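## 4. Returning Home: Housing Conditions After Release

Release planning in Kekley County treats a confirmed address as the end of the housing question. The form used at discharge has one line for the address and one box for a caseworker's initials.

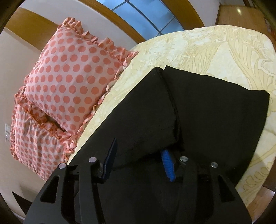

**Figure 2.** Black padded item on a floral bedspread.

### 4.1 What the address line leaves out

We reviewed the discharge files of 124 people who left the Lomstead jail or the Bostilero work center after serving a sentence of less than two years. Every file contained an address. Few said anything about the terms on which the person could stay there. A sofa at a cousin's apartment and a leased room in the person's own name were entered in the same way, and both met the release requirement.

The distinction matters for supervision. Under county rules, a person on supervised release has to report a change of address before moving. Someone staying with relatives can be asked to leave on short notice, and a missed report can be written up as a violation even when the person has kept every other condition. Officers we interviewed said they used their own judgment in these cases. Some gave a verbal warning and updated the record. Others filed the violation and left the matter to the court.

Public housing rules add a second difficulty. A leaseholder who takes in a guest with a recent conviction may need written approval from the property manager. In the files we read, approval letters were rarely attached, and the discharge form doesn't ask for one. Several family members told us they had not known that approval was needed until a manager raised it with them. By that point the address had already been accepted by the supervision office.

### 4.2 Interviews

We followed the file review with interviews of 20 people from the same group. Interviews took place at a public library or at the person's residence, whichever they preferred. We asked where they had slept since release, who held the lease, what they paid, and whether anyone from the county had visited.

Most described their first address as temporary. They had named it because a name was needed, and they expected to look for something else once they had work. The search was often slowed by application fees and by screening reports that listed arrests without outcomes. One man said he had stopped applying to places that charged a fee because he could predict the answer.

Money arrangements with relatives were informal. People paid in groceries, child care or a share of the electric bill. These payments left no record, so they could not be shown to a later landlord as rental history. A woman who had stayed with her aunt since leaving Bostilero told us she had paid something every month and still had to write "none" under prior rent.

Home visits were uneven. The two supervision offices follow the same written policy, but the Lomstead office schedules a visit within the first month and the other office schedules one only if a problem is reported. People supervised by the second office were less likely to say that an officer had asked about the lease.

### 4.3 Limits

The files cover sentenced releases only, and people held before trial and then let go are outside the study. Interviewees were those we could reach by phone or mail, which leaves out people whose first address had already failed and who left no other contact.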